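Gevunholm-Textkorpus

Strukturierte Sammlung der im Spiel lesbaren Texte aus Gevunholm: Terminaleinträge, Briefe, Aushänge, Tonbandabschriften und Ladebildschirmtexte. Das Korpus dient als Grundlage für die Zeitleisten und Fraktionsartikel im Wiki und kann unabhängig davon verwendet werden.

Stand der Daten: 22. November 2023
Spielversion: 1.15, deutsche Sprachfassung
Umfang: 2026 Datensätze in 41 Dateien
Kodierung: UTF-8 ohne BOM, Zeilenende LF

Inhalt

Jede Datei entspricht einem Fundgebiet der Spielwelt. Die Dateinamen folgen der internen Gebietskennung und nicht dem auf der Karte angezeigten Namen, weil einige Gebiete im Lauf der Haupthandlung umbenannt werden. Die Zuordnung steht in gebiete.csv. Ein Datensatz umfasst genau einen Text, so wie er im Spiel auf einer Seite oder in einem Terminalfenster geöffnet wird. Mehrseitige Dokumente sind in einzelne Datensätze zerlegt und über das Feld folge_id verkettet.

Texte, die an mehreren Orten identisch vorkommen, sind nur einmal erfasst. Weitere Fundorte stehen durch Semikolon getrennt im Feld fundort_weitere. Als identisch gilt ein Text nur bei zeichengenauer Übereinstimmung. Die Evakuierungsaushänge der Jerden unterscheiden sich je nach Bezirk in der Unterschriftszeile und sind deshalb getrennt aufgeführt.

Felder

id: fortlaufende Kennung, wird nach Löschungen nicht neu vergeben
gebiet: interne Gebietskennung
fundort: Raum, Behälter oder Figur, bei der der Text liegt
typ: terminal, brief, aushang, tonband, ladebild
fraktion: jerden, gasetti, zivil, unklar
verfasser: Name laut Text, sonst leer
datum_spiel: Datierung innerhalb der Spielwelt, sonst leer
datum_quelle: text, kontext, abgeleitet
folge_id: Kennung der nächsten Seite
fundort_weitere: zusätzliche Fundorte
text: Wortlaut
anmerkung: freie Bemerkung der Bearbeitung

Das Feld fraktion bezeichnet die Zugehörigkeit des Verfassers zum Zeitpunkt der Niederschrift. Maßgeblich ist allein der Text selbst. Überläufer werden also nicht rückwirkend umgetragen. Die Laborprotokolle aus der Villa sind bis zur Übernahme des Gebäudes als jerden geführt, danach als gasetti, auch wenn Schreibstil und Kürzel auf dieselbe Person hindeuten.

Datierung

Die Spielwelt verwendet zwei Zeitrechnungen. Die Jerden zählen ab der Schließung der Schleusen, die Gasetti ab ihrer Gründungsversammlung. Im Feld datum_spiel stehen alle Angaben in der Zählung der Jerden. Der Versatz beträgt 11 Jahre und ist durch einen Brief im Archivkeller belegt, der beide Angaben nebeneinander nennt. Weicht ein anderer Text davon ab, bleibt der Wortlaut unverändert und die Abweichung steht in der Anmerkung.

Der Wert abgeleitet in datum_quelle ist mit Vorsicht zu behandeln. Er wird gesetzt, wenn ein Text kein Datum trägt, sich aber zwischen zwei datierte Einträge desselben Terminals einordnen lässt. Eingetragen wird dann das spätere der beiden Daten. Wer Zeitleisten erstellt, sollte diese Datensätze ausfiltern oder gesondert kennzeichnen.
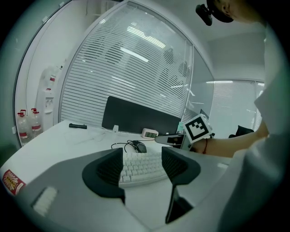 Abb. 1: Weißer Schreibtisch, davor Handgreifer mit zwei schwarzen Fingern.

Erfassung

Die Texte wurden aus den Sprachdateien der Installation extrahiert und anschließend mit der Darstellung im Spiel abgeglichen. Der Abgleich ist nötig, weil die Sprachdateien auch gestrichene Inhalte enthalten. Aufgenommen sind nur Texte, die in einem regulären Durchgang ohne Konsole und ohne Modifikationen erreichbar sind. Bei Texten, die sich je nach Entscheidung im dritten Kapitel gegenseitig ausschließen, sind alle Varianten enthalten. Sie tragen in der Anmerkung den Vermerk Zweig A oder Zweig B.

Formatierungsbefehle der Engine wurden entfernt. Zeilenumbrüche sind erhalten, soweit sie zum Text gehören, automatische Umbrüche dagegen nicht. Platzhalter für den Namen der Spielfigur sind einheitlich durch {SPIELER} ersetzt. Geschwärzte Stellen in den Terminaleinträgen erscheinen als {SCHWARZ}, unabhängig von der Länge der Schwärzung.

Tonbänder sind nach den Untertiteln abgeschrieben. Wo Ton und Untertitel voneinander abweichen, gilt der Untertitel - die gesprochene Fassung steht in der Anmerkung, sofern der Unterschied inhaltlich von Belang ist. Reine Füllwörter werden nicht vermerkt.

Schreibfehler des Spiels sind beibehalten und nicht eigens markiert. Das gilt auch für die schwankende Schreibung von Ortsnamen. Für die Suche liegt eine Normalisierungstabelle in namen.csv bei.

Bekannte Mängel

In der Kanalebene fehlen die Aushänge hinter dem zweiten Wehr. Der Zugang schließt sich dort nach dem Ende der Nebenaufgabe, und es lag kein passender Spielstand vor.

Die Ladebildschirmtexte haben keinen Fundort. Das Feld ist bei diesem Typ leer, Auswertungen nach Gebiet lassen sie daher stillschweigend weg.

15 Datensätze tragen die Fraktion unklar. Es handelt sich überwiegend um Funksprüche ohne Absender. Vorschläge zur Zuordnung werden nur mit Belegstelle übernommen, eine Ähnlichkeit im Tonfall reicht nicht aus.

Die Verkettung über folge_id ist bei den Verhörprotokollen aus der Villa unvollständig. Zwei Seiten verweisen auf eine Fortsetzung, die im Spiel nicht vorkommt. Das Feld bleibt dort leer.

Nicht enthalten

Dialoge, Gegenstandsbeschreibungen und Aufgabentexte gehören nicht zum Korpus. Ebenso fehlen das Begleitheft und die Texte der Vorabfassung, die in mehreren Punkten von der veröffentlichten Handlung abweichen. So werden die Gasetti dort noch als Abspaltung der Jerden geführt, während sie in der veröffentlichten Fassung eine eigene Herkunft haben. Artikel, die beide Stände vermischen, lassen sich mit diesem Korpus nicht belegen.

Verwendung

Zum Einlesen genügt ein gewöhnlicher CSV-Leser mit Semikolon als Trennzeichen und doppelten Anführungszeichen als Textbegrenzer. Im Feld text kommen beide Zeichen vor, ein einfaches Zerlegen an Semikolons führt zu Fehlern. Die Listenwerte in fundort_weitere sind nach dem Einlesen getrennt aufzulösen.

Das Skript pruefen.py kontrolliert doppelte Kennungen, unbekannte Werte in typ und fraktion sowie Verweise ins Leere. Es verändert keine Dateien. Vor jeder Einreichung ist es einmal über den gesamten Datenordner laufen zu lassen.

Beiträge

Korrekturen bitte als einzelne Änderung je Datei einreichen, mit Kennung und Spielversion. Neue Datensätze brauchen einen Fundort, der sich ohne weitere Erklärung wiederfinden lässt. Angaben wie "im Keller links" genügen nicht. Die Anmerkung ist für Beobachtungen am Text vorgesehen, Deutungen zur Handlung gehören auf die Diskussionsseite des jeweiligen Wiki-Artikels.

Sammeländerungen an der Rechtschreibung werden abgelehnt.

Änderungen gegenüber der Fassung vom Januar

Feld datum_quelle ergänzt
Tonbänder des Hafenviertels neu abgeschrieben
Wert neutral im Feld fraktion durch zivil ersetzt
Doppelte Aushänge im Verwaltungstrakt zusammengeführt
Kennungen der Ladebildschirmtexte unverändert übernommen

Rechte

Die Spieltexte bleiben Eigentum der jeweiligen Rechteinhaber. Feldstruktur, Anmerkungen, Tabellen und Skript stehen unter CC BY-SA 4.0. Bei Weiterverwendung ist der Stand der Daten anzugeben.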